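Progress report to the equipment fund
April 7, 2018
Prepared by Nisreen Rizk, with notes from Chin-lung Chien

**Grant line:** two-arm packing kit, trial and review
**Supplier:** Trotance
**Status:** on schedule, one item open

## Where we are

The kit has been set up and in use since the last report. It came with the arms, the two-finger grippers, the wrist cameras and a one-year support plan. Politis did the wiring and the safety check, and signed off on both. Installation took one day longer than planned because the first table was too low and had to be swapped.

The agreed target for this period was 1000 recorded runs. We finished with 1366. A run counts if the operator starts it, the arms reach for the item, and the log file closes without an error. Whether the item ended up in the right place is scored separately by Evangelia Chatzigeorgiou, and her scoring is still in progress. We would prefer not to quote a success rate until she is done.

## What we think of the kit so far

The grippers are the strongest part. The textured pads hold cardboard edges well, and we have not had to replace any. The fingers open wide enough for every box size on our list except the two largest. Theano Theodorakopoulos took one finger apart to check the screws after heavy use and found no wear she would report.

The wrist cameras do what we bought them for. The view includes both fingertips, so an operator can judge the approach without getting up. Glare from the overhead lights is a nuisance. It shows up as white patches on the shiny floor, and the detection software sometimes marks one as an object. Trotance sent a settings file that helped a little. We have asked the building office for a price on light covers.

The control software is weaker. It drops the connection if both arms are given a new command at the same moment, and the restart takes 6 minutes. Trotance has accepted this as a fault and promised a fix by July. Until then operators send the commands one after the other, and this slows down the two-arm tasks.

The printed manual is poor. Chin-lung has written a short replacement for our own operators and offered it to the supplier.

## Comparison with the other offer

The fund asked us to keep the Vastari quote open until this report. Their kit costs less, but the cameras are sold separately and the nearest service office is not in this country. Eirini Xenos went through both contracts and recommends staying with Trotance, provided the software fix arrives. I agree.

## Budget

Spending is inside the approved amount. We have not touched the reserve. We would like to use part of it for 3 spare sets of finger pads, and we need written approval for that.

## Next period

- Finish scoring the recorded runs
- Test the software fix when it arrives
- Start the open-box tasks on the Pludell item list
- Decide on light covers

## Pictures 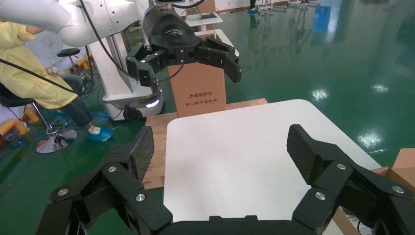
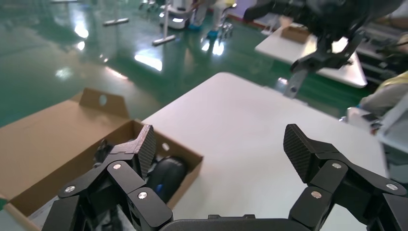 *Wrist camera views at the white table, with a second arm in view in both.*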